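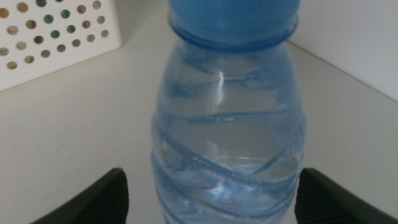

Descaling an electric kettle takes equal parts white vinegar and water. Fill to the maximum line, boil once, and let stand for 2 hours. Leftover solution keeps well in a clear plastic bottle with a screw cap, like the blue-capped one in the photo; label it. Rinse the kettle 3 times, then boil plain water and discard.

Hard water areas: repeat every 4 weeks. Do not scrape the heating plate with metal tools.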